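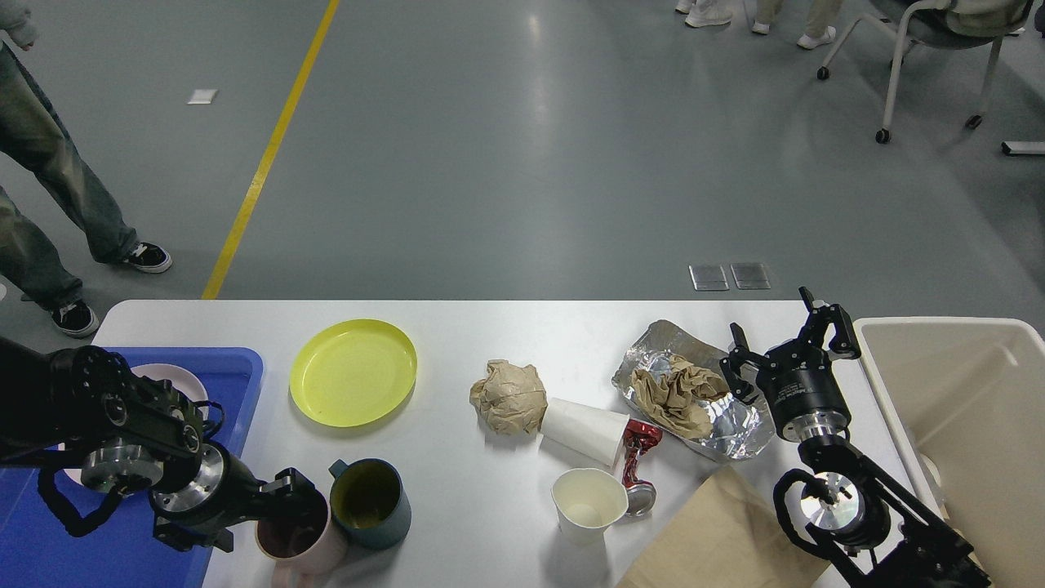 Rattana Yimyam wrote in after the last issue to ask why the cleared tables on the second floor at Trerngate still end up as a pile of mugs and paper by two in the afternoon, and whether we could print the sorting rules again. She also wanted to know if foil goes with the cans. It does, if it's clean. If there's food stuck to it, put it in the trash.

So, the rules again, for anyone who eats at the shared tables.

Mugs and plates go in a tray. Any tray will do, blue or otherwise, as long as it's flat on the table and not stacked on another one. Tip the last of the coffee into the sink first. The dark ring that dries in the bottom of a pink mug takes a long soak to shift, and the dishwasher in the Fornville kitchen won't do it alone. Plastic plates go on the top rack. Two of them warped in March from sitting over the heating element.

Paper cups are trash. We know they feel like paper, but the ones we buy are lined, and our hauler won't take them with the recycling. Please empty them before they go in.

Cans go in the can bin by the stairs. Crushed is fine.

Brown paper bags can be reused if they're dry and flat. Wenceslao Ventura keeps a stack by the copier and will take any you have. Balled-up paper with grease on it goes in the trash with the cups. Clean paper goes in paper recycling, and you don't have to smooth it out.

Buppha Phetsri suggested moving a large bin next to each table so people can sweep things straight in. We tried this in the Niazi room for a month. The tables were clear sooner, but mugs got thrown out with the lunch trash, and we had to buy more. If you use a big bin beside the table, take the dishes off first and then do the rest — it only takes a minute longer.

Spare trays are on the bottom shelf of the kitchen cabinet, left side. There are 26 of them, and we'd like them all back there at the end of the day. Dishwasher tablets are under the sink. The evening load starts at 5:30, and anything brought in later waits until morning.

Questions about the bins go to Noémi Vass, extension 3958. For missing mugs, try the Stimen room before you call.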